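How I oil a wooden table (and fix the patches I messed up)

I've had the same big wooden table since I moved to Druvbridge, and for the first few years I did nothing to it except wipe it down and put hot mugs on it. Then one September my neighbor Agnes Magnusson came over, ran her hand across it and asked if I was mad at it. Fair! It felt like a cracker. She lent me half a can of oil and an old T-shirt, and I've been doing it myself ever since.

This works for bare wood or wood that's been oiled before. If yours has a hard, shiny coat on it, oil will just sit on top and get sticky, so test first: put a drop of water somewhere you won't notice and leave it for 17 minutes (I go and make tea). If the spot goes darker, the wood is drinking and you can carry on.

What you'll need

A can of hardwax or plain table oil. I use Drustum, the clear one, but the store brand they sell in Cistport did fine for me too.
Sandpaper, 120 and 240 grit
Cotton rags, more than you think
A vacuum with a brush end
Thin gloves

Do it on a mild day with a window open. I like it at 68 degrees or so, and I start at 9 in the morning so I've got the whole day to keep elbows off it.

Look at which way the grain runs before you do anything, and get your head down low with the light coming across the top. You'll be working along those lines the whole time.
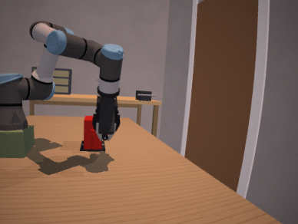
Step 1: Clean it properly

Wipe the top with warm water and a tiny bit of dish soap, then again with plain water. Let it dry overnight. I've tried to cheat with a hair dryer and ended up with a fuzzy strip down one side, so now I wait.

Step 2: Sand

Start with the 120 and go with the grain in long, easy strokes. Don't press hard! If there's a ring or a scorch mark, feather out wide around it, otherwise you'll dig a little bowl and see it every time you eat breakfast. Once it all feels even, switch to the 240 and go over everything again. Vacuum, wipe with a barely damp rag, vacuum again.

Edges and corners wear through quickly, so I do those by hand with a folded bit of the 240, just a couple of passes.

Step 3: First coat

Stir the can (don't shake it, you'll get bubbles). Pour a small puddle, maybe two tablespoons, and spread it as far as it'll go before you pour more. Thin, thin, thin. Leave it 15 minutes and wipe off everything that's still wet on top. This is where I went wrong my first time: I figured extra oil meant extra protection, and I had a tacky table for most of a month.

Step 4: Second coat

Wait until it's dry to the touch, usually the next morning. Rub very lightly with the 240, wipe, and put on coat number 2 the same way. My friend Teresa Piątek does 4 coats on her kitchen table because of the kids, but I get bored after two.
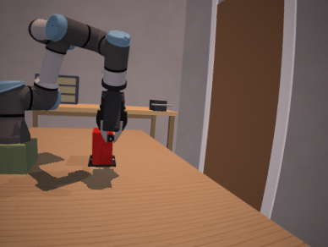 How long before I can put things on it?

Give it a full day for light stuff like a book or a cup on a coaster. I keep heavy pots and wet glasses off for a week, and I don't put a tablecloth on for two.

Fixing a dull patch later

You don't have to redo the whole thing. Sand just the patch with 240, feathering out, then rub in a teaspoon of oil and wipe it off. It'll look darker for a few days and then blend in.

One serious bit: oily rags can heat up by themselves and catch fire if you ball them up. Soak them in water and lay them flat outside to dry before they go in the trash. I hang mine over the fence.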